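Asset Registers and Labelling: Handout 3
Module: Records for Small Offices. Tutor: Ailbhe Mac Mathúna

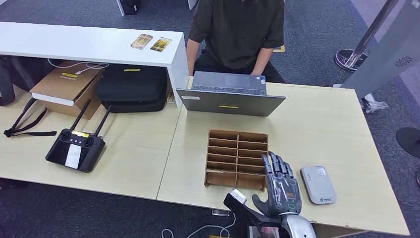
What is the difference between an asset register and an inventory?
An asset register records items the organisation keeps and uses over several years, each with its own number. An inventory records stock held for sale or consumption, usually by quantity. A box of printer paper belongs in the inventory; the printer belongs in the register.

1. Scope of the register

The first decision is the threshold. Items below a set purchase price are treated as consumables and are not numbered. The Cordeiro office used in the coursework sets its threshold at 56 pounds, excluding VAT. Portable equipment is registered whatever its price, as it is the class of item most often mislaid.

Items bought as a set need a rule. Either the set takes one number and the parts are listed in the notes field, or each part takes its own. Where parts can be lent out separately, use the second method. A projector and its remote control can share a number. A laptop and its docking station should not.

2. Minimum fields

Asset number
Description (maker, model, serial number)
Date acquired and supplier
Cost
Location
Keeper
Status (in use, in store, on loan, disposed)
Date last checked

Serial number and asset number are separate fields. The serial number is given by the maker and cannot be changed. The asset number is given by the office and must never be reissued, even after the item has been disposed of.

Location should be recorded to room level. Desk-level records go out of date quickly and produce false errors at the next check. "Keeper" means the person answerable for the item, who may or may not be its usual user.

3. Numbering

Use plain running numbers. Codes that carry meaning (department, year, type of item) look helpful at first but fail when an item moves department. The Cordeiro register held 1179 entries at the October check, all in a single run, and is sorted by the other fields as needed.

Leading zeros cause trouble in spreadsheets. Format the column as text before entering any data.

4. Labels

A label should carry the asset number and the name of the office, in print large enough to read without moving the item. Fix it to a flat, clean surface, away from vents, hinges and battery covers. Items kept in a case are labelled twice – once on the item, once on the case – with the same number.

Paper labels are acceptable for furniture. For anything handled daily, use polyester or vinyl. Keep a spare roll from the same supplier, as adhesives vary.

5. The physical check

Two directions are required.

Register to floor: select entries and find the items. This tests whether recorded items exist.
Floor to register: select items in a room and find the entries. This tests whether existing items are recorded.

A check in one direction only will miss half of the possible errors. Everaldo Fontes's notes on the Setgate exercise (in the module folder) give a worked case in which the first test passed without fault and the second found nine unrecorded items in one storeroom.

6. Disposal

Change the status; do not delete the row. Record the method, the date and who authorised it. Storage media must be wiped or destroyed before the item leaves the building, and the certificate number entered in the notes.

Preparation for next session

Read section 5 again with the Setgate notes. Draft a threshold rule for the Vuvside case, one page at most, and bring a printed copy.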